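Projektbericht: Ordnung am Schreibtisch
von Muireann Keane und Stepan Stetsiuk

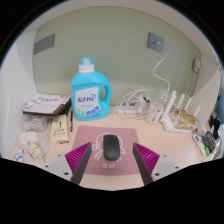
Ausgangslage
Wer schon einmal neben Waschmittel, Büchern und einem Knäuel weißer Kabel lernen wollte, kennt unser Thema – und wir kennen es leider sehr gut! Für unser Projekt haben wir 94 Studierende im Wohnheim Stonwood gefragt, was bei ihnen auf dem Tisch liegen bleibt.

Vorgehen
Zuerst kamen die Kabel an die Reihe, dann (mit viel Tee und noch mehr Diskussion) die Papiere. Die Maus durfte natürlich auf ihrem rosa Pad bleiben.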